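Pevach Planning Kit, reviewed after one budget cycle

Rating: 4 out of 5
Reviewed by Shireen Jacobs

We bought the Pevach kit in June, when our shop was trying to decide between one arm and two. It is a simulation package with a costing sheet attached. You build the cell, put in the arm and gripper you have in mind, and the sheet keeps a running total of what it would cost to buy and install. We paid for the 2-seat license.

Gergely Gál did most of the building. He had the first room up by lunch on Monday, with a white arm and a two-finger gripper over a gray work surface. The object library is mixed. The furniture, the door and the potted plant are fine for judging space. The laptop has no keys drawn on it, so don't plan on testing anything that involves typing. 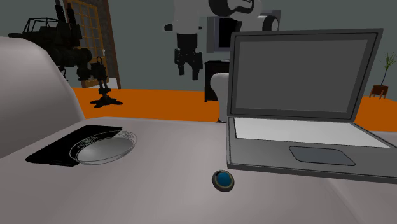
The costing sheet is the reason to buy this. Grerkness, the package we used before, gave one price per arm and left the rest to us. Pevach has separate lines for the gripper, mounting, cabling, guarding and training, and it will not let you close a budget with any of them blank. Our first total came out 56 percent over what we had told the owners. That was not a fun meeting, but it was better to have it before the order went to Eskildsen.

Reach checks are quick. You pick a point, and the program tells you whether the arm can get there and which joint is the problem if it can't. Small targets are where it helped us most. We had a blue push button in the layout, and Gergely tried several mounting positions before settling on one. Each change went straight into the sheet — a longer cable, a different bracket, more hours.

Camera views are easy to save and worth setting up early. I used the overhead ones with Maëlle Desjardins, who signs off on our purchases and doesn't want to look at a floor plan.

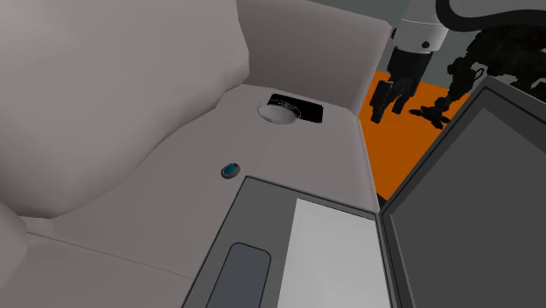
Looking down on the armrest, with the blue button and the gripper beyond.

Complaints. Soft furniture is slow to load, and the shading looks nicer than it needs to for this kind of work. The manual runs 70 pages and spends very few of them on the costing sheet. Currency settings reset when you copy a project. Support at Trumimley, the reseller, took around 100 minutes to answer the phone the one time I called, though the man who picked up did know the product.

We ended up budgeting for one arm now and leaving a line open for the second. I would buy the kit again for a shop our size. If you already have your quotes in hand and only want a reach check, get something cheaper.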